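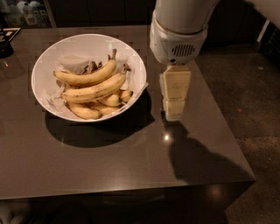

How do you stop bananas all going over at once? Buy them in smaller lots, hang on to the ones you want for eating in a cool corner, and decide early in the week which ones are going to be baked.

I have had this question put to me so many times since I wrote about marmalade that I thought I would give bananas a post of their own, and you will have to forgive me if it wanders, as I am writing it in November with the heating on and a pot of tea going, and there is nowhere I need to be until supper.

My trouble has always been that I shop for the household I used to have. Every Friday I go to the market at Cheetham, and every Friday the fruit stall by the steps has the big bunches laid out at the front, and I come home with far too many. For years they went on top of the fridge, where it is warm, and by Monday they were soft as butter. Then they moved to the windowsill, which was worse. Now they live in the big white bowl on the worktop, with a bit of thin crinkly lining tucked in under them, and I must say I have grown very fond of the arrangement. It looks like a still life gone slightly wrong. The lining stops the fruit resting straight on the bowl, and when a skin splits I can lift the whole lot out and start again with a fresh piece. A corner of it always ends up poking over the rim however carefully I tuck it, and I have given up minding.

The bowl itself was bought from a little homeware shop called Hikurine that used to be next to the chemist's and has now turned into a place that mends phones. I went in for a butter dish. It was far more than I meant to spend and I carried it home on the bus on my knees like somebody else's baby. It has held trifle, Christmas satsumas, a great deal of bread dough and, for one long weekend, a hundred conkers, but bananas suit it best. They need the width. In a narrow bowl the ones at the bottom get squashed under the rest and you find out too late.

Now, about the spots. I like mine yellow with small brown marks on, when they have gone sweet but you can still slice them on to porridge without them collapsing. My late aunt would not touch one until it was nearly black, and there are people in my family who will only eat them with green still showing at the end, so it is partly a matter of who is at the table. What I do is turn the pile over every morning while the kettle boils and bring the most freckled ones to the top. If they are at the top they get eaten. If they are underneath they get forgotten, and I am as guilty as anybody.

I did try wrapping the stems in cling film, which a reader was kind enough to suggest. I kept it up for a fortnight and could see very little in it, though perhaps my kitchen is too warm for a fair trial. Keeping apples well away seemed to do more good. Mine are in the pantry now, next to the potatoes.

And so to the ones that get past me, which is the part I really wanted to tell you about. My banana loaf began as a recipe on a card from the Islow fete, so stained that I had to guess at the sugar, and I have fiddled with it ever since. I mash 2 very ripe bananas with a fork, leaving a few lumps, and beat in 50 grams of dark sugar, which sounds mean but is plenty when the fruit is properly ripe. Then two eggs, a mug of self-raising flour, a good slosh of oil and a pinch of cinnamon. If there are walnuts in the cupboard they go in too. It all goes into a 900 gram tin (a two pound tin, if yours is as old as mine) and into a moderate oven until a skewer comes out clean. I start looking at three quarters of an hour.

Leave it until the next day if you possibly can. It goes a little sticky on top and slices far better, and it is very nice toasted, with salty butter - though I have been known to have the crust end standing up at the worktop while it is still too hot to hold.

If I can't face baking I peel the bananas, break them in half and put them in the freezer in an old ice cream tub. Do peel them first. I once froze a whole bunch in their skins and had a dreadful time getting into them afterwards with a knife and a pair of oven gloves.

Next time I had better do the plum chutney, as I promised it back in the summer and the jars are still waiting on the pantry floor.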